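Speaker notes – Teaching by hand and teaching from across the room
Saturday session, second slot after lunch
By the Nalley workshop team

Good afternoon, and thank you for coming back in after lunch, which I know is asking a lot when it's sunny out. (Wait for the door to close. Water is on the left side of the lectern.)

I want to spend my 20 minutes on the part of this work that I love best and that gets the least room in the write-ups, the part where a person sits down and shows a robot how to do an ordinary chore. We started on dishes at Nalley because everyone in the group already knew how to handle dishes, or thought they did, and I can tell you there's nothing like teaching a chore to make you notice how you do it yourself. I hadn't given one thought to how I pick up a plate until I had to do it slowly enough for an arm to learn from.

So, two ways of showing. You can take hold of the arm and walk it through the motion, the way you'd guide a child's hand with a pencil. Or you can sit apart from it with a pair of controllers and drive it, and the arm follows you. We've done a good deal of both, and I still go back and forth about which I like more – more on that near the end, if the clock is kind.

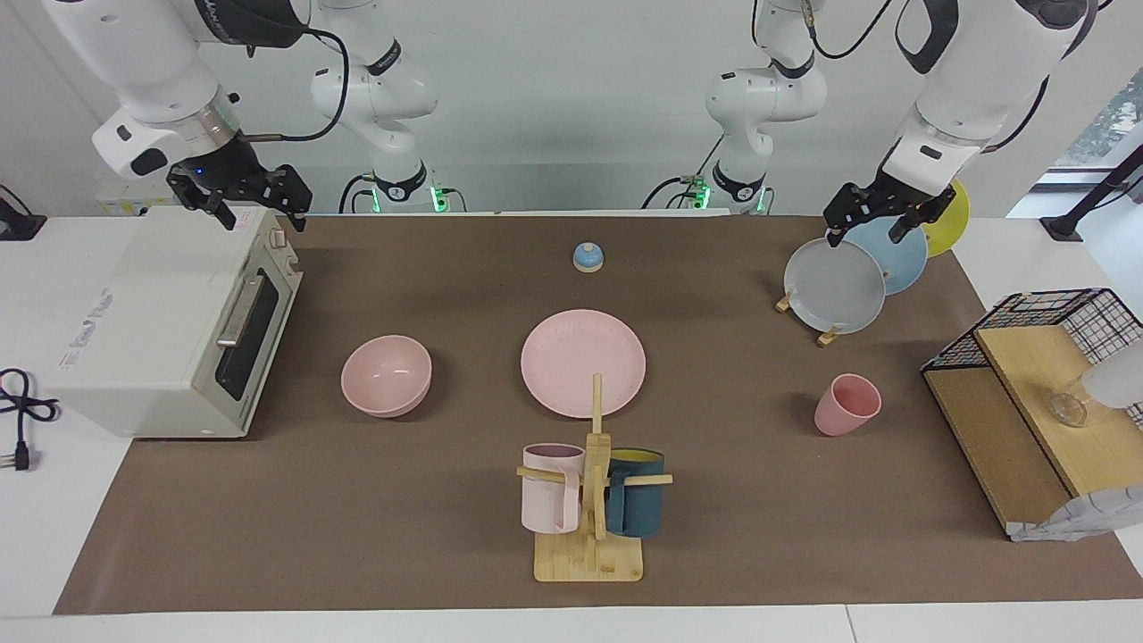 Do you need to be an engineer to give a good demonstration?
Patience counts for far more than training. Most people settle down after a few practice runs, and some of our best recordings came from folks who had never touched a robot before that morning.

(Pause. Somebody usually asks about video games at this point. Say that it helps a little with the controllers, and that gamers tend to go too fast.)

Now the hands-on way, which we used for all of the Ploltero work. What's lovely about it is that you feel the weight of the arm and you feel when it touches something, so your motion comes out gentle without your trying very hard. What's less lovely is that your own body is in the way. Your sleeve is in the recording, your elbow blocks a camera, and with two arms you really want two people, and then those two people have to agree on when to let go of a plate. We laughed a great deal that summer and threw out a great many recordings.

Remote control came next, under the name Tedesco, and one person could run both arms from a chair. Your hands are free of the table and the cameras get a clean look at everything. You do lose the feel, though. You're judging by eye alone whether the fingers have closed, and you'll squeeze too hard or not quite enough, and the arm will learn that from you just as faithfully as it learns the good parts. (Tell the saucer story here if they seem lively. Skip it if running late.)
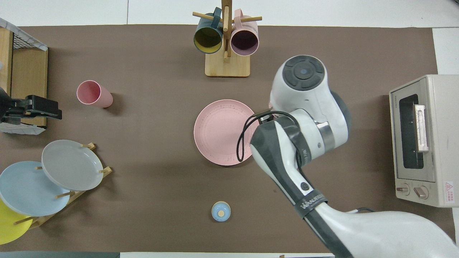 Variety is where I'd ask you to spend your time, whichever way you record. If every demonstration begins with the same tidy table, the robot learns the table along with the chore, and then it's lost the first time a person sets something down crooked. We ask our people to change the starting layout after every 3 runs, and to change it in a way that bothers them a bit. A tumbler lying on its side, like the pink one on this mat, is a different problem from a tumbler standing up, and you want both in your set. The same goes for plates that overlap in their rack, where the fingers have to come in at the rim of one and leave its neighbors be. I'd take a modest pile of varied runs over a mountain of matching ones any day of the week.

Please keep some of your recoveries, too. If you miss the handle, back up, and get it on the second try, that's a good recording! I was slow to come around on this and deleted plenty of them early on, which I still regret.

(Check the time. If there are fewer than 3 minutes left, go straight to the last part.)

As for which way I like better, we ended up mixing them for Mullar. We guide by hand for anything that involves contact, and we drive remotely for the long reaches and the two-armed parts. It takes 2 setups and more cleanup of the data afterward, and I'd do it again. Come find me at the coffee table if you'd like to talk about the cleanup, and bring a chair.

Questions from the floor. Repeat each one into the microphone.

Contact: Nalley workshop desk | Copyright Nalley, all rights reserved | Back to top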